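Pluda Household Pantry Records
Data Card and README

Version 2
Last revised 3/14/18
Maintained by the Pluda Records Office
Contacts: Kekeli Adjei (data content), Yayra Abugri (access and corrections)

Summary

The Pluda Household Pantry Records are a collection of written food storage logs kept by households in the towns of Pera and Tradine. Each log lists the dry and shelf-stable foods a household had on hand, when each item was bought, and when it was used up, given away or thrown out. The collection holds 2373 item entries from 30 households.

The records were gathered to support the study of food waste in the home. They are also suitable for classroom use in statistics and home economics.

Contents of the release

The release consists of four plain text files.

items.csv contains one row for each item entry. This is the main file, and most users will need no other.

households.csv contains one row for each household, with the town, the number of adults, the number of children and the kind of storage space used.

categories.csv lists the food categories and the codes used for them.

changes.txt records every correction made after the first version was issued.

All files use commas as separators and are saved in UTF-8. The first row of each data file gives the column names. Empty cells mean that the household left the space blank on the form. They should not be read as zero.

Columns in items.csv

item_id: A whole number assigned when the entry was typed. Numbers are not reused after an entry is withdrawn, so gaps are to be expected.

household_id: Matches the same column in households.csv.

category: A two-letter code. See categories.csv.

package: One of can, jar, box, bag, pouch, bottle or other.

bought: The month of purchase, as written by the household.

printed_date: The date printed on the package, if the household copied it. No distinction is made between "best by," "use by" and "sell by" dates.

outcome: One of used, given, discarded or still held.

reason: Free text. Filled in only when the outcome is discarded.

How the records were collected

Households were invited by letter. Those that agreed received a printed log book, a pencil and a page of instructions. An adult in the household was asked to enter each item when it was put away and to return to the same line when the item left the shelf. Log books were collected by mail in September and typed at the Pluda office.

Each book was typed twice by different members of staff. Where the two versions did not agree, the original page was consulted and the reading was settled by Kekeli Adjei. Spelling in the reason column was left as the household wrote it, apart from personal names, which were removed.
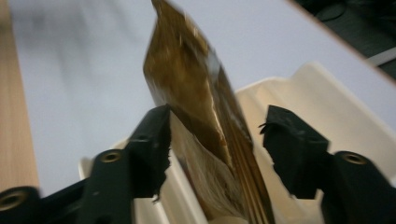
Package type was added to the log book after a short trial in Tradine. Households in the trial had often written the package in the margin, and the office judged that the information was worth keeping. In the first version of the data, bags and pouches shared a single code. They were separated in Version 2 by going back to the log books. Of the entries affected, 678 could be assigned with confidence. The remainder keep the code "bag" and carry the letter U in the column package_note.

Refrigerated and frozen foods were outside the scope of the project. Some households recorded them anyway. These entries were typed and then removed before release, and they are not available on request.

Known limitations

The households chose to take part and should not be treated as a sample of either town. Larger families are better represented than people living alone.

Items that were bought and eaten on the same day are frequently missing. Coffee, tea and spices are underreported in several books, apparently because they were kept apart from other foods. Two households stopped writing before the end of the period, and their open entries are marked still held.

The outcome "given" covers gifts to neighbors as well as donations to food banks. The log book did not separate the two.

Category codes follow the Petkov list, an in-house scheme with broad groups. Users who need finer detail should work from the item description and build their own codes.

Privacy

Street addresses, names and telephone numbers were never typed. Household numbers were assigned at random and do not follow the order in which the books arrived. Users must not attempt to identify any household.

Terms of use

The records may be used free of charge for teaching and research. Copies may be passed on if this document is included in full. Commercial use requires written permission from the Records Office.

Suggested citation

Pluda Records Office. Pluda Household Pantry Records, Version 2.

Corrections

Reports of errors should be sent in writing to Yayra Abugri and should give the item_id, the column concerned and the proposed reading. Accepted corrections are entered in changes.txt and appear in the next version. Files already issued are not altered.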